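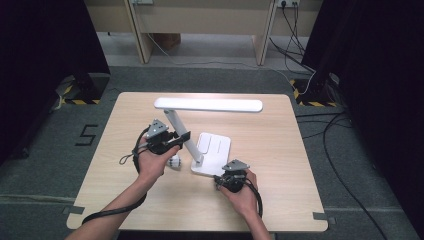

White LED desk lamp on a small wooden table: how to keep the arm in position, and what cloth for cleaning?

Posted in Home and Desk, Mon 24 April

Hello all. I have a white LED desk lamp with a long flat head, one thin arm and a rectangular base. The head is joined to the arm only on the left end, so the whole bar is hanging out to the right side. I bought it in November from the Nakesero shop, and I like the light very much, but I have two troubles with it.

First trouble is the arm. When I push the head a little higher, it stays for one evening and then it is lower again. I don't see any screw on the outside. I also worry that I push in the wrong place and one day it will break where the arm goes into the base.

Second trouble is the cleaning. The base has shallow rounded places and a slot on the top, and the dust goes in there and stays. I tried kitchen paper and it left small white pieces everywhere. At home I have a big white cotton throw with a black zigzag pattern, old already, and I am thinking to cut it for cleaning cloths. The weave is like a waffle. Is it good for smooth white plastic, or will it scratch? 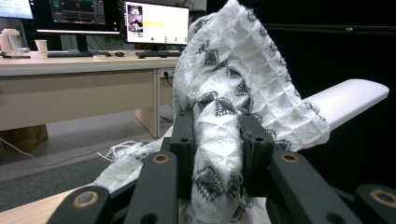

White waffle-texture fabric with black zigzags and diamonds, fringe loose on the left.

The lamp stands on a light wood table with rounded corners, if this matters. I would like to keep it in the middle, because I do sewing on both sides of it.

Thank you in advance, and sorry for my long text.

Posted by neagu_desk

2 replies

anmont_repairs

Welcome. I have repaired small lamps as a hobby for many years, so I will try to answer both parts in order.

For the arm: always use two hands. One hand presses the base flat to the table, and the other hand moves the arm low, close to where it rises from the base. Many people take the far end of the head and pull. On a lamp like yours the head is long and is held on one end only, so it works like a lever and all the force goes to the joint. If you do this each day, the joint becomes loose much sooner.
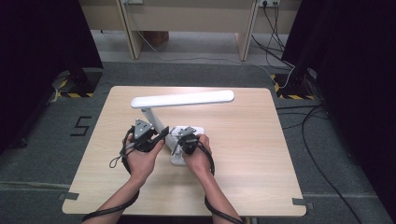

drurnen writes below that holding the base down made no difference on an older lamp, and that only a new joint helped. I believe it, but by that time the joint was probably already worn. With a lamp bought in November I would first try the careful way for some weeks.

Also unplug it, turn it over on a soft towel and look under the base. On some lamps the screw is hidden there, below a rubber foot. Lift the foot slowly with a fingernail, because the glue must be used again. If you find a screw, give it a quarter of a turn and test. Don't tighten it fully, or the arm will become stiff and may crack. If there is no screw, please don't open the case, ask the shop first. It should still be under guarantee.

For the cloth: cotton with a waffle weave is normally fine on smooth plastic. It is even good for dust, because the small squares pick it up. Your problem will be the fringe and the loose threads. They catch on everything, and they will stay in the slot exactly like your kitchen paper did. Cut the frayed side off completely, then fold the new edge two times and sew it. You say you do sewing, so this is easy for you. I make mine 25 by 30 centimeters and they fit the hand well.

Wash the pieces alone the first time. Black pattern on white cloth can give color, and you don't want gray marks on a white lamp. No fabric softener, it leaves a film on the plastic.

For the slot on the base use a dry soft paintbrush, and then the cloth, only a little damp. Wait until everything is dry before you plug it in.

drurnen

my old one did the same, i held the base, i held the arm, nothing. changed the joint and now ok. for the dust i just use an old sock. if the throw is still nice don't cut it, microfiber cloths are cheap

Comment from neagu_desk

Thank you both! I looked under the base and there are four rubber feet. I lifted one and found a screw. I have not turned it yet, I need a smaller screwdriver and will go to buy it on Saturday. The throw I will cut only on the side with the bad fringe and try with one piece first.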